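Ceiling height is the wrong number to sell

Letting agents quote ceiling height because it is easy to measure and easy to print. It says little about how a room behaves. A tall room with hard, parallel surfaces is tiring to hold a conversation in, and a lower one with a broken-up surface overhead can be comfortable all day.

The figure that ought to appear on the particulars is reverberation time. It needs a sound source, a meter and 10 minutes. Kirsty Pickering measured 47 rented rooms for the Hedlund survey and found that stated height was a poor guide to how quickly speech died away. Floor covering and the treatment of the ceiling mattered more.

Agents object that tenants would not understand the number. Tenants coped with energy ratings, which are harder to explain. A plain scale printed beside the rent would do, and the cost per room is small — less than most landlords spend on photographs.

There is a second objection, that furniture changes the result. It does. The test should therefore be done empty, and the form should say so.

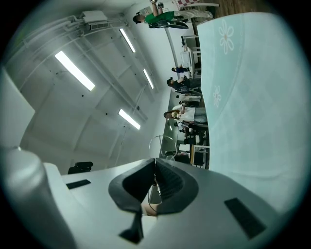 Indoors, with the ceiling to the left.

Treatment is rarely specified at the start, when it is cheapest. A plaster ceiling is signed off on flatness and finish, and absorption is left to whoever moves in. They buy rugs. A rug deals with footsteps and some of the higher frequencies, but does very little for the low end, where a small square room usually has its worst faults. Building control could ask for one measured value per habitable room and leave the method to the builder.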